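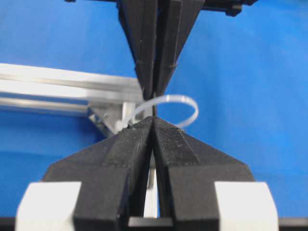

**1/** OK so the Trilari cell stopped itself on cycle 101 and I've spent two evenings working out why. Thread, mostly so I remember what I did, but also because I bet some of you have the same bug sitting in your handoff code right now.

**2/** Quick setup for anyone new. Two arms. One brings in a cable by its connector, and a nylon tie waits in a holder as an open loop. Cable goes down through the loop, the tie gets pulled tight, finished piece goes in the bin. I've been babysitting this thing since before it could find the holder (dark times).

**3/** What it's supposed to do in the middle of a cycle: the upper jaws stay put and keep hold of the connector until the other arm has closed on the tie. Only then is anybody allowed to move. There's a software zone around the post, and only one arm gets to be moving inside it at a time.
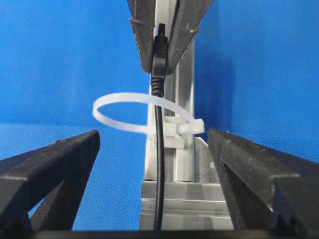

Cable through the loop, tie head still on the holder, nothing cinched yet.

**4/** What it did instead: the upper arm let go early, backed out, and then came straight back down into the zone while the lower arm was still on its way up. Both of them moving, both heading for the same bit of air. The force limit tripped on first contact and everything froze with a very unpleasant click. My coffee did not survive.

**5/** Nobody was inside the guard, nobody got hurt, and the damage was one scraped fingertip plus a tie that looked like a pretzel. I'm still treating it as a safety thing and wrote it up that way. The zone is supposed to prevent the contact. The force limit is the backup, and I don't want to find out how many times the backup works.
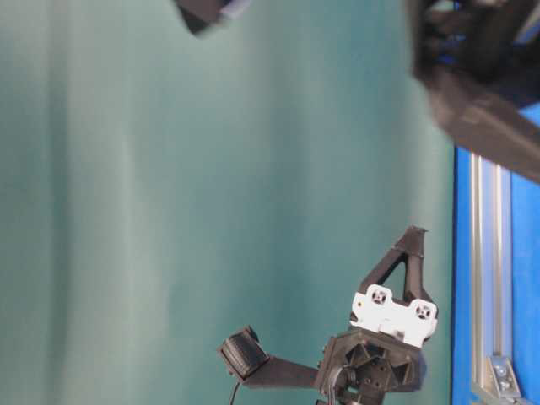
**6/** First theory was a loose cable, because my first theory is always a loose cable! I wiggled every connector I could reach, reseated all of them, ran it slow with no parts loaded. Perfect behavior. I hate that.

**7/** Second theory came from Rafail Karras, who asked if the arms agreed on what time it was. I laughed. Then I went and looked, and the two controllers were 6 seconds apart. SIX. In a cell where the whole handoff takes less than that.

**8/** So the zone works like this. An arm asks for it, gets a token with a time stamped on it, and the token expires if the arm goes quiet (so a crashed arm can't hog the zone forever). Reasonable, right? Except each arm was checking the other one's token against its own clock. The fast clock looked at a perfectly good token and said oh, that's old, zone's free, here I come.

**9/** Why did it run fine for a hundred cycles before that? Drift. The time sync died when I swapped the network switch, and it died without a peep. No warning or red light, just one line in a log I wasn't reading. The clocks wandered off from each other until the gap was bigger than the expiry, and then we got the click.

**10/** Things I changed:

- Tokens carry a plain counter now and the wall clock is out of it completely.
- Sync loss is a hard stop, with a message in big letters.
- The upper arm has to hear "tie gripped" from the other arm before it opens its jaws. It used to go on a timer (yes, I wrote the timer, yes, I know).

**11/** The early release was a separate bug, by the way! Same evening, same arm, totally different cause. A slow grip on the tie outlasted my timer. Fix only one of these and you'd still have the other one waiting for you. I very nearly stopped digging after the clocks.

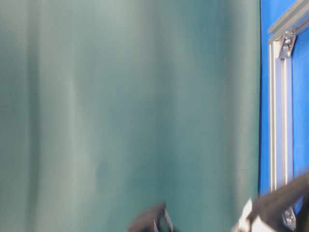
**12/** Rechecking the geometry was the boring part, and I did it anyway, because after a bump I don't trust any taught position in the cell. I needed something fixed to measure from and went with the frame itself. There's a corner bracket up where the horizontal rail meets the upright, two bolt heads stacked one over the other, and I touched off on both of them with each arm and compared against the old numbers. The lower arm was spot on. The upper one was off by a hair, so it got retaught.

**13/** Then I broke it on purpose, slow speed, guard shut. Pulled the sync cable in the middle of a handoff and it stopped dead with the message up. Set one clock wrong by 10 minutes and it didn't care at all, which made me weirdly happy. Held back the "tie gripped" signal and the upper arm just sat there holding its connector like it had all day.

**14/** Kalliopi Konstantinidis wants the same check on the Rellby cell before it goes back to full speed in March. It runs a copy of my zone code, so that one's on me too. If you borrowed it as well, go look at your token expiry, and go look at your sync log while you're in there.

**15/** Still open: I want a proper hardware interlock on the zone so this stops depending on my code being right. Parts are ordered. I'll add to this thread once they're wired in. Replies are open if you've done one with two arms this close together, I'd love to see how you mounted the sensors.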